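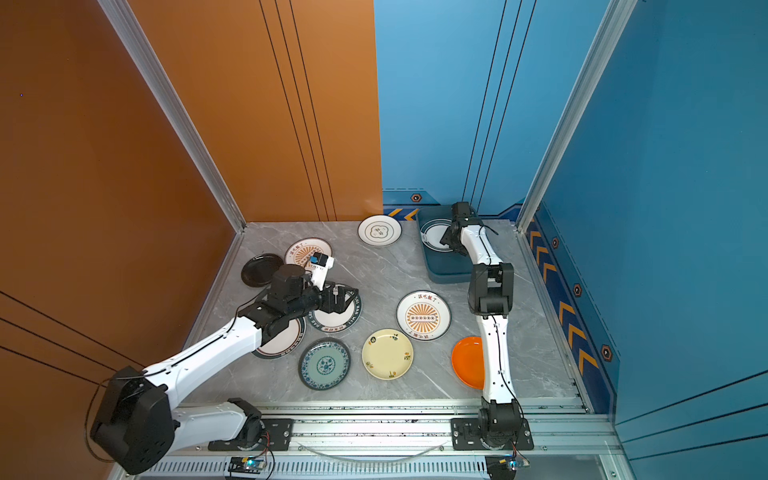 Part 3: Teaching the plate job by remote control

I'm going to walk you through this the way I do it myself on the Clekach two-arm cell, and by now you should have the arms powered, homed and talking to the Cotside software (if not, go back to Part 2, I'll wait). The job is simple to say: pick up plates from the floor of the cell and put them in the tray at the back. Spread your plates out so they're a proper mess, and mix them up too. I like a plain black one, a bright orange one, a couple with the sunburst print, the blue-and-white one with the flowers in the middle, because a robot that has only ever seen one kind of plate gets lost with the next. Put the tray near the back wall, where the right arm can reach down into it.

Setting up

1. Open Cotside and pick New Task. I call mine "plates to tray" and leave the rest alone.

2. Set the episode target to 25. You'll want far more in the end (my Kanaan set stopped at 1839), but 25 is a good first sitting and your wrists will thank you!

3. Hold both hand controllers in a relaxed spot in front of you and press Link. The arms won't move until your hands roughly match their pose, so go slow here.

CAUTION: Keep everybody's hands out of the cell once the arms are linked. If a plate needs moving, press Unlink first. Every time, even for a quick nudge.

Recording

4. Press the foot pedal once. You'll hear one beep, and it's recording.

5. Bring one gripper down over the rim of a plate. Come in from above, get one finger on each side of the rim, then squeeze the trigger gently. Flat plates are fussy and I still miss plenty of them.

6. Lift straight up before you go sideways. I can't say this enough! Dragging teaches dragging.

7. Carry the plate over to the tray, lower it until it's resting on something, and only then open the gripper.

8. Do the next plate. Use both arms if you like, but let one finish in the tray before the other one heads that way.

9. When you're done, bring both arms back up and press the pedal again. Two beeps means it's saved.

NOTE: A fumble is fine to keep if you recovered from it. If you dropped the plate or bumped the other arm, hold the pedal for the long beep and that episode gets thrown out.

Between episodes

10. Unlink, take the plates out, and lay them down somewhere new. Overlap a few. Lean one on its edge if you can get it to stay.

11. Check the disk space in the corner of the window. Ciltent storage boxes stop taking new episodes at 2000 per task and the warning is tiny, so start a second task before you get there.

12. Play back your first three episodes before you record any more. Look for jerky wrists and long pauses. If you see either one, turn the motion scale down a notch and try again.

Training on what you recorded is in Part 4.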